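Asau Guest House – Room Notes and Gallery
Produce sorting, upper bedroom
Nov 6, 2025

The upper bedroom at Asau has the widest flat surface in the house and the best daylight, so the weekly produce delivery is sorted there before it goes down to the kitchen. The bed is a double with a low footboard. For sorting it is covered with a cotton spread bought at Khan in May, yellow ground, printed in black and white. The spread is washed separately at a low temperature and dried flat. The print has held up through 6 washes with no visible bleed from the black into the yellow.

Fruit goes into the metal basin. Leaf vegetables are laid out singly and given air until the kitchen shelves are clear. Tomatoes stay apart from the leaves and are turned once for inspection. The categories are kept simple: use today, use this week, cook down.

The pattern on the spread is directional. The teardrops run in a column along the length, with bands of zigzag on one side and diamonds on the other, and the bands give a ready set of lanes to sort by. The lanes are a convenience only, and the sort works as well on a plain sheet.
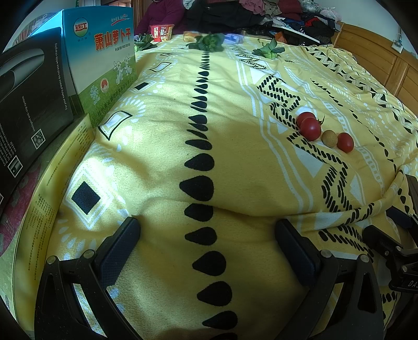
Tomatoes on the right half of the spread, leafy greens across the far end. The teardrop motifs run down the middle.

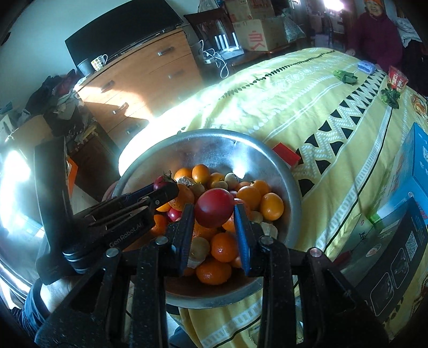

The metal bowl at the near edge of the bed. Mostly oranges or mandarins, one of them partly peeled, with a few red fruits among them.

Basin. The wide, shallow type is preferred over a deep pot. Fruit at the bottom of a deep pot carries the load of everything above it, and soft spots form at the contact points. In a shallow basin the pile stays low and the lower fruit can be reached without tipping. Dents in the wall do not matter. A rough or folded rim does, and should be checked with a cloth before first use – a snag in the cloth means the rim will also mark the fruit.

Citrus. Sorted by firmness first, size second. Pieces with a split rind are taken out and eaten the same day. Loose peel is removed at the end of the sort and goes to the compost pail on the landing. Citrus is not rinsed until it is needed.

Tomatoes. Kept at room temperature, stem side down, in a single layer. Any with a soft shoulder goes to the cook-down tray. Refrigeration is used only for cut tomatoes.

Leaf vegetables. Outer leaves are checked on both faces. Yellowed leaves are stripped and the base trimmed by a finger's width. After that the heads are wrapped in a damp towel and stored upright in the lower drawer of the refrigerator, where they keep for 2 days in good condition and longer if the towel is changed.

Spread. Shaken out at the window after each sort. Juice is blotted with cold water right away. Citrus stains left overnight have faded the yellow in 2 places near the footboard, and these have not come back with washing.

Storage. The kitchen rack is a Koteck wire unit, assembled without the top shelf to leave height for the basin. Dry goods are in lidded Womex bins on the floor level and are not part of this sort. Labels on the bins are renewed when the contents change.

The same room is used for linen sorting on alternate weeks. On those weeks the produce is handled on the kitchen table, in smaller lots, and the basin stays downstairs.

Room layout, sorting method and captions: Rizwan Wanigasekara. The linen sort has its own page, with the fold sizes for each shelf and the list of spreads currently in rotation.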